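Shop > Pottery & Clay > Glazes > Tradik Stoneware Glazes

Print this page | E-mail to a friend

Tradik Brush-On Stoneware Glaze, Burnt Orange (No. 313)

If you've been chasing a proper orange at stoneware temperatures, you'll know how many of them end up a sad sort of tan. Tradik's 313 stays orange! It's a warm, slightly rusty colour with a satin surface, and it has been on our own test shelf long enough now that we're happy to say it's our favourite thing in the whole glaze aisle (Dzifa Essien, who looks after the kiln here at Bamine, would tell you it's a tie with the celadon, but she mixes the celadon herself).

It comes ready to brush, in a wide-mouthed jar you can get a hake brush into without scraping your knuckles. The colour in the jar is a dull pinkish grey. Don't panic. It all happens in the kiln.

What it's like to use

Lovely, mostly. It goes on like thin yogurt and levels itself while you watch, so the brush strokes don't show the way they do with some of the older oranges. Three coats is right for most clays. Two will give you a browner, more broken colour with the clay coming through on the edges, and plenty of people prefer that on textured work. Let each coat lose its shine before you start the next, and turn the pot as you go so you aren't always starting in the same spot.

On white stoneware it's at its brightest. On a buff body it warms up and picks up a bit of speckle, and on dark iron clays it goes almost to toffee, with orange sitting only where the glaze is thickest. We've had good results on porcelain too, although it can look a little flat there and wants something beside it. A plain dark liner is hard to beat. Tradik's Peat Brown (No. 2604) was made with mugs and tumblers in mind and the two get along beautifully where they overlap at the lip, with a thin caramel line between them.
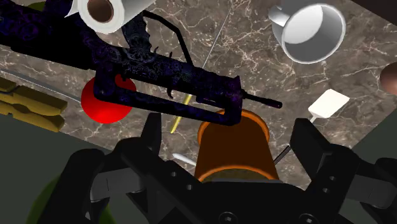 Page last changed: Thu 4 April

Firing

Cone 6, oxidation, with a 10 minute hold at the top. It likes a fairly ordinary cooling and doesn't ask for anything fancy on the controller. If your kiln runs hot you'll see it go glossy first and then start to move, so keep it well back from the foot until you know how yours behaves. Test tiles, please! Make them upright, the same clay as your pots, and put one on each shelf. The middle of our old Pickering kiln and the bottom of it might as well be in different provinces.

We haven't had any luck with it in reduction. One customer sent us a tile that came out a sort of liver colour and told us she was delighted with it, so make of that what you will.

Horizontal bands

People ask about these a lot, so we'll put it here. For a clean band around the rim or the base of a cylinder, centre the bisqued pot on a banding wheel and hold a loaded, soft brush still while the wheel goes round. Wax over the band once it's dry to the touch, give the wax an hour, then do the rest of the pot. Masking tape works as well, but peel it while the last coat is still a bit damp or you'll lift flakes with it. Latex resist is fine on this glaze, with the same warning.

If you want the rim bright, give it a fourth coat. Glaze always thins over a rim in the firing and orange shows it more than most colours.

Cleaning up and storing

Water and a sponge. It settles in the jar if it's left for a month or so, but it stirs back with a stick and a bit of patience, and a splash of water if the top has gone thick. Don't let it freeze. We had a delivery sit in the truck overnight in January and every jar of it went to cottage cheese (we sieved a couple and used them on garden pots, where they look terrific). For the same reason we don't ship liquid glazes to the colder addresses in the dead of winter. Order the dry version, or pick up from the counter.

Food surfaces

The maker lists 313 as suitable for dinnerware when it's fired as directed. Layering changes things, and so does underfiring, so for anything you'll eat or drink from, use it on its own or with a liner glaze inside, and do a lemon-slice test on a spare tile overnight. If the colour shifts under the lemon, keep that combination for vases.

Sizes

Pint jar, brushing
Gallon pail, brushing
Dry, by the pound, for dipping (you'll need a sieve and a mask)

Goes well with

Tradik Peat Brown, No. 2604
Nellthorpe White Stoneware, smooth or with fine grog
Nellthorpe Buff
Wax resist, green label

Sample tiles of 313 on four different clays are hanging by the counter, and you're welcome to take them over to the window for a look in daylight. If you've fired it on something we haven't tried, bring the pot in. We'd love to see it.

Print this page | E-mail to a friend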